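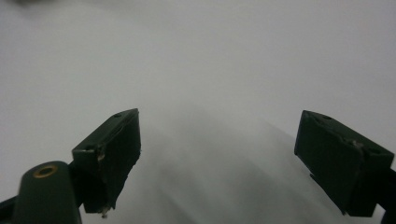

Vurkirura Hand-Held Gripper
Demonstration unit at Carstead

Item no. 1089
Availability: to order
Demonstrations: Carstead showroom, by appointment. Open day in November.

The Vurkirura is a two-finger gripper worked by hand. An operator uses it to show a task, and the recording is then used to set up the same task on an arm. It has a maximum opening of 91 mm and comes with one pair of fingers in dark green. Replacement fingers are sold in pairs and are held on with screws.

Demonstration visits
A visit lasts 80 minutes. Han-gyeol Jeon runs the bench session and will go through opening, closing and finger changes before you try the tool yourself. You are welcome to bring your own parts, as long as they fit between the fingers. The bench has a plain white top. Fingers on the demonstration unit are used daily and show scuffs and chipped edges. Units for sale ship with new ones.

Open day
The November open day starts at 10 a.m. and covers the Vurkirura and the Bright arm controller. Please limit your group to 2 people per company. Parking is behind the building, entrance from Dilstead Road.

Booking
Contact Damian Czarnecka at the Carstead sales desk. Give the item number and a short note on what you plan to pick up with the gripper. Closed shoes are required in the workshop.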